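Data Collection Operator, Kitchen Tasks (part-time, two openings)
Dendcombe, Benance site
Reports to: Anika Hutchins

You will have read that household robots are nearly ready. We build them and we don't believe it. A policy that handles a mug well on Friday can miss the same mug after the tray beside it has been moved a hand's width. Until somebody shows us otherwise, the only fix we trust is more good examples, and we need two people to record them.

You will drive a pair of arms by teleoperation through short tabletop tasks: plates in and out of a rack, mugs on and off a stand, an oven door opened and closed. Then you reset the table and do it again.
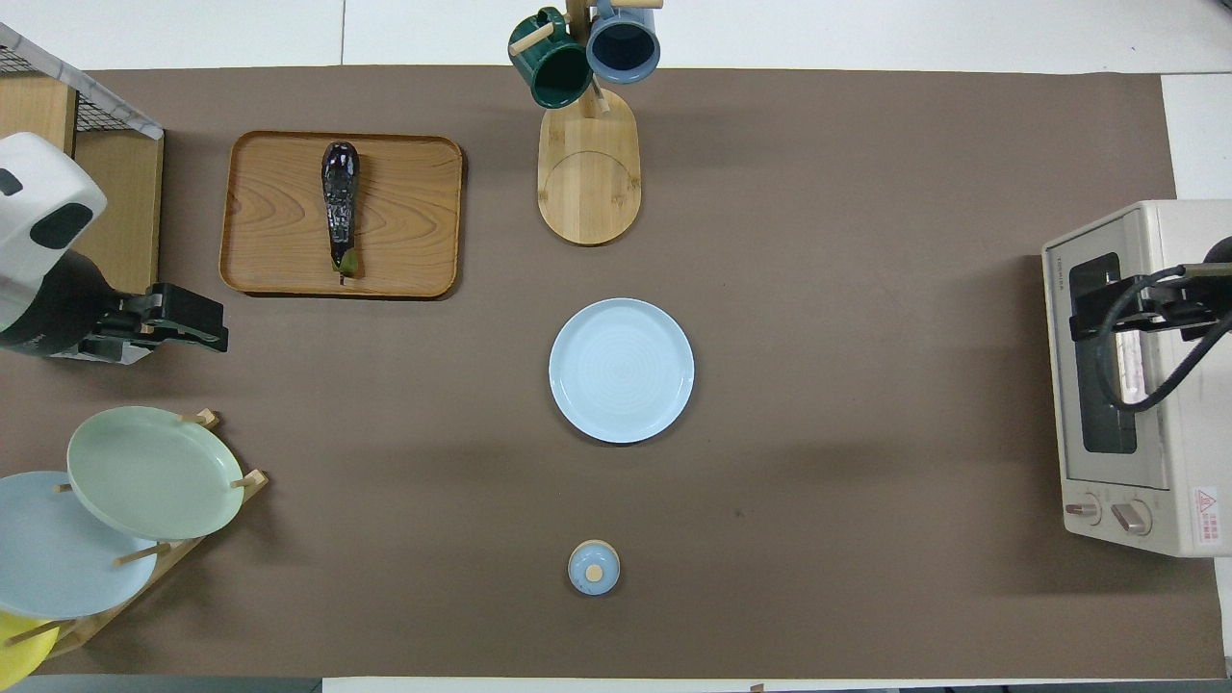 A normal shift is 80 recorded episodes. Failed grasps get labeled as failed. We have bought data where every attempt was marked a success, and it cost us most of February.

You need steady hands, patience and plain written English for the episode notes. A robotics degree is optional and has not predicted much so far. Gamers apply often; some are good, some get bored by lunch. We would like to hear from line cooks and lab techs.

Pay is $395 per week for five half-day shifts, training included. There is no bonus for speed, as it ruins the recordings.

To apply, write to Wendell Kincaid at Dendcombe with a few lines on the most repetitive job you have held and why you left it. Please skip the paragraph about your passion for AI. Shortlisted applicants do a paid trial shift.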